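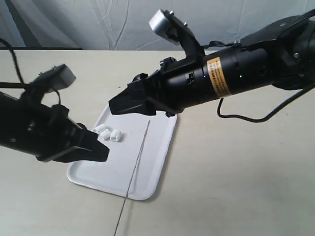
A white tray on a pale beige tabletop.

I came to rowing the way a lot of people come to it, which is by way of a sore knee. I had been a jogger for years - never a fast one, but a faithful one - and when the knee finally had its say, the gym on the corner in Vultville was offering a month of indoor rowing classes for beginners. I signed up mostly so I would have somewhere to be at six in the morning.

Well, I was terrible! I pulled with my arms, the way everybody does at first, and after nearly 14 minutes I had to stop and look for my water bottle. The woman on the next machine, who must have been twice my age, kept gliding back and forth as if she were in a porch swing. She told me to push with my legs first and let my arms come along at the end, and to take my time sliding forward again. I still say it to myself under my breath, legs and then arms, especially when I'm tired.

By October I was going 4 mornings a week, and that fall I moved over to the boathouse at Murnmont, where they put beginners out on the lake in wide, friendly old boats. Water is a different animal from a machine. It wobbles, for one thing, and there are geese. But the stroke was the same one I had been practicing all summer, and my knee has been quiet ever since.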